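Dalico Completes Gripper Comparison for Mixed-Item Bin Picking

PUVVILLE, March. Dalico has finished a comparison of two parallel gripper configurations for picking mixed household and workshop items from a bin. The work was carried out at the company's Puvville test lab and covered 412 pick attempts. Both configurations used the same arm, controller software and item set.

The first configuration used the Godinho finger set with smooth metal tips. The second used the Radard set, which has a shorter stroke and a force limit of 25 newtons. Each was run with identical approach speeds and a settling time of 300 milliseconds before lift.

Items were placed in the bin without sorting or fixed orientation. The set included rigid plastic parts, a flashlight with a wrist strap, and clear plastic pieces, a class that depth cameras often report poorly.

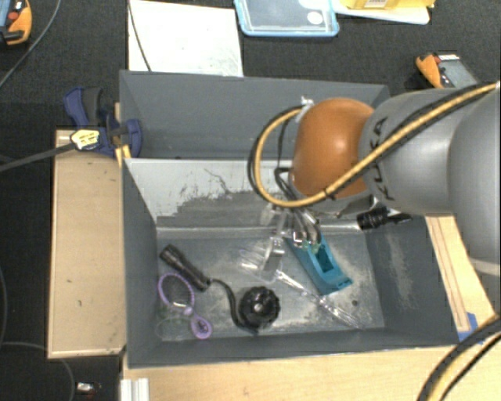 Results

The Godinho fingers performed better on long, tapered parts gripped near one end. The Radard fingers released more cleanly but lost more items close to the bin walls, where clearance is limited. Clear plastic remained the main source of failed attempts for both sets, and most of those failures were traced to grasp planning.

"Changing the fingers moved the numbers less than changing the approach angle," said Borislav Dimitriou, test engineer at Dalico. "We will hold the angle fixed in the next round and vary the camera."

Availability

Version 2 of the test procedure is available to integrators on request. Inquiries should be addressed to Kasun Biswas, technical communications, Dalico, Puvville.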